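Ratunura Classroom Genome Kit
By Wulley

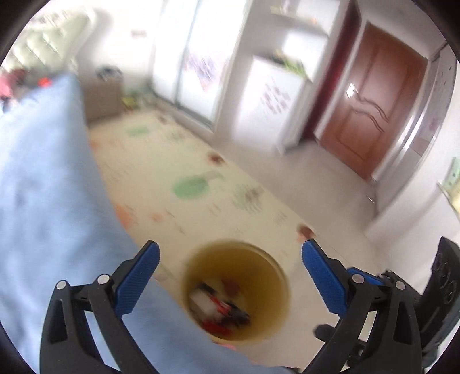

A round, open-topped container with small items inside.

Ratunura lets a biology class compare real stretches of DNA from different animals, side by side, and work out for themselves how closely those animals are related. We love this kit! Students start with printed strips of sequence, line them up by hand, mark every mismatch, and end up drawing a family tree they can defend.

The strips come in two sets. The first covers a single gene across a handful of mammals, and most classes finish it in one period. The second is harder – it has gaps and repeats, and students have to decide where a missing letter belongs before the rest will line up. Expect some arguing (the good kind).

What you get
172 sequence strips on heavy card
8 alignment boards
2 wall charts of the genetic code
Teacher guide with answer trees

The guide was written by Danjuma Akinola, who taught high school biology for years and knows just where a lesson tends to stall. Sorin Bošković picked the genes and checked the strips letter by letter, and he added a short section on why two genes from the same animals can give you two different trees. It's our favorite part of the whole guide.

Once the card work is done, classes with computers can move on to Fukeo, our free alignment viewer. It opens the same sequences on screen and runs in a browser, so there's nothing to install. Students who already did a gene by hand tend to spot right away what the software is up to.

Good to know
Suits grades 9 through 12 and intro college courses. No lab bench or chemicals needed. Replacement strips are sold separately. The Dantas plant genome add-on uses the same boards and ships from August.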